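Why do I get the flood warning for the Pilamach twice, and one of them forty minutes late?

I live in Surkau, in the lower part, between the river and the old road. Since last September I am registered for the flood warnings of the Pilamach valley. I gave my mobile number and also the landline of my mother, who lives in the ground floor flat under mine. She does not have a mobile phone and she does not want one.

My problem is the following. When there is a warning, I receive a text message on my mobile at once. Then, much later, I receive the same text again, word for word, but from another sender. The first comes from the short number 1212 and the second comes from a long number which changes every time. The last time there were forty minutes between them. I woke up, I thought the river had risen again, I went down with the torch and woke my mother, and it was the same warning as before.

The landline is a different story. It rang once in May, a recorded voice began in the middle of a sentence, and then it stopped. My mother put the phone down and told me that somebody wanted to sell her something.

I have written to the district office and received an automatic reply. I would like to know three things. Why are there two messages? Which of them should I believe, if they are one day not the same? And is it possible to make the voice call start from the beginning, or to have it repeated? I am not a technical person, so please write it simply.

I should add that I have installed the Walletti app on the mobile, because a neighbour recommended it, but I have switched off the sounds in it. I do not know if this is important.

---

First reply

It is the app. Delete it and you will have only one message. I had the same with two warnings and after I removed it there was silence.

For the landline I don't know. Ours was cancelled years ago.

---

Second reply (marked as helpful by the person who asked)

I would not delete the app before you have looked at a few things, because in your part of Surkau it may be the only thing which works when the mast at Iglesias has no power. I was without a signal there for a whole evening two winters ago, and the app still gave me the warning over the house internet.

You have two messages because you are registered two times. When you filled in the form of the district, you were put on the district list, and this list sends from 1212. When you opened Walletti for the first time, it asked for your number and there was a small tick already set in the box "also notify me by text". With this tick the app puts you on its own list. It reads the warnings from the district and sends them again. You can switch off the sounds in the app as much as you like, this has no influence on the text message, as it does not come to your phone through the app.

Why it is late, I can only partly explain. The district sends to its list in groups, and the app takes the warning only when the last group is finished. On a night with a large warning for the whole valley this takes long. With a small warning for one section it is a few minutes, and perhaps this is why you did not notice it earlier.

How to stop the second text and keep the app:

Open Walletti and go to Places. Touch the name of your place (it should be Surkau, lower section). Go down to Ways to reach me. Take away the tick at "also notify me by text" and save. You will get one last text which confirms it. If this does not arrive, the change was not saved and you must do it again, for me it needed two attempts.

After this, please switch the sounds on again, at least for the highest level. A warning app without sound is of little use at night.

Now to your second question. If the two are different, believe the one with the later time of issue. I do not mean the time when your phone received it. Every warning has in its last line the word "issued" and a time, and behind it the number of the gauge. For the lower section this is gauge 182, under the footbridge. If there is another number, the message is for another part of the valley and you have been put in the wrong section, which happens quite often with the houses along the old road. The repeated text has the same time of issue as the first one, so with a look at the last line you know that nothing new has happened and you can let your mother sleep.
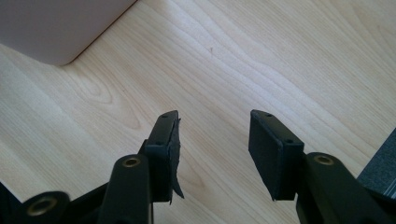 I have written our gauge number on a piece of tape and put it on the back of my phone, as at three in the morning I do not remember numbers. My wife has the levels also: yellow is for information, orange means carry things upstairs, red means leave. The colour stands at the beginning of the text, but on some older phones it is missing in the preview and you must open the message.

For the landline I have only half an answer. The recorded voice starts when it hears something at the other end. If your mother says her name and then a greeting, as older people do, the machine can take the pause between for the beginning of an answering machine and starts too early or breaks off. My father had the same. We have told him to say only one short word, "hello", and then wait. Since then he hears the whole message. When it is finished, he can press 6 and it is read a second time. This is not explained in the letter from the district, and in the recording it comes only at the very end, in a fast voice.

You can save the number of the warning calls in the landline phone if it has a display. Ours comes from a number which ends in 1007. Please compare it at the next test call before you save it, maybe yours is another. Then your mother sees "FLOOD" on the display and does not think of somebody who sells windows.

---

Third reply

Thank you to the person before me, I also had the tick in the box and did not know.

I want only to add one point about the wrong section. You cannot change it by yourself on the district list. In the app yes, but not on the list. I had to go to the counter with a paper that shows my address, a water bill was enough. They changed it while I waited, but the change became valid only from the first day of the next month, so do not wait until the autumn with this.

And for the mother: ask at the counter for the form for a second contact. If she does not take up the phone after three calls, they call the person who is written there. It must be another number than the one you already use for yourself. I gave the number from my work, and I am not sure that it is a good idea for the night, so I will probably change it to my sister's.

---

Comment from the person who asked

I have taken away the tick and the confirmation came at the first attempt. The last line of my old messages says gauge 182, so the section is right. We have practised the short "hello" with my mother, she finds it impolite, but she will do it. The next test call for the landlines is in September and I will write here if she hears it from the beginning.

Last updated: July 2023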